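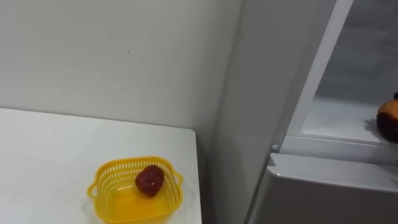
My project is about the lost orchards of Brurnivley, and I'll admit I picked it because I like apples and thought it would be easy. It wasn't! The village used to be ringed with fruit trees and now there's one row left behind the chapel, plus a few strays in hedges. When I was small I thought fruit came from the place it lived in our kitchen, so for me an apple meant something like a yellow plastic basket on a white table with the fridge beside it. I had no idea people a few streets away once made their whole living from it.

I started with the old parish map from 1875, which Siriporn Rojanasak at the library let me unroll across two desks (it kept rolling itself back up and I had to use my shoes). Orchards are drawn as tiny rows of dots. I traced every one onto thin paper and laid it over a modern map, and almost 200 acres of dots had turned into houses, the bypass and the Plirkix car park.

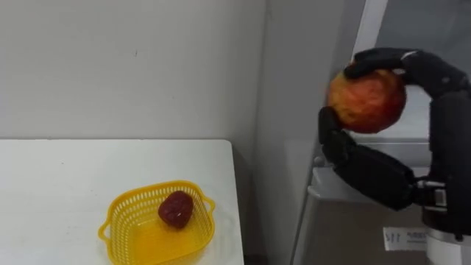

Red, orange and yellow fruit, with the basket on the table

Colour was what the older people talked about most. I asked everyone I interviewed what the local apples looked like and got a different answer every time, striped, russet, red on the sunny side and yellow on the other. Bergþóra Sveinbjörnsson, whose family rented the Perić orchard for years, told me you could tell which side of the lane a tree stood on by the blush. I couldn't find this written down anywhere so I've put it under memories and left it out of the facts.

She also lent me her father's picking book. A good picker was paid by the bushel and there are pages and pages of names and ticks, with rude remarks about the weather. In the best week in it they sent off 100 bushels by cart, and then the rain came and the next page is blank apart from a drawing of a duck.

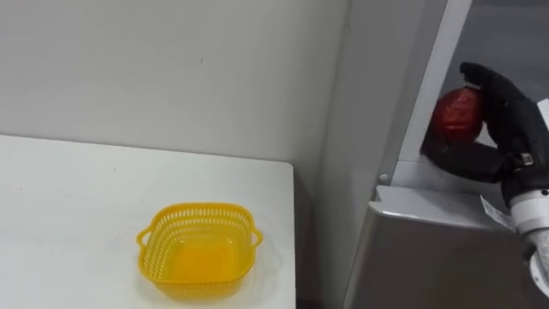
Page last changed: August, 4.40 pm

So why did the orchards go? I'd expected one big reason and found a muddle. The railway brought in cheaper fruit, the sons didn't want the work, and the land was worth more with houses on it. The last big sale was to a jam firm called Stultico, who kept the trees for a bit and then grubbed them up. My tutor says I lean too hard on the jam firm and she's probably right, but I'm still cross with them.
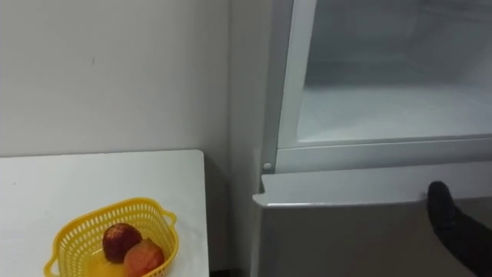

Yellow basket on the white table

What's left is the row behind the chapel. I measured the thickest trunk and it came to 55 inches round, and I'd love to know how old that makes it. If I had another term I'd try to get the varieties named, and I'd go back in spring for the blossom. My tracings are in the library map drawer if anyone wants them, just ask at the desk.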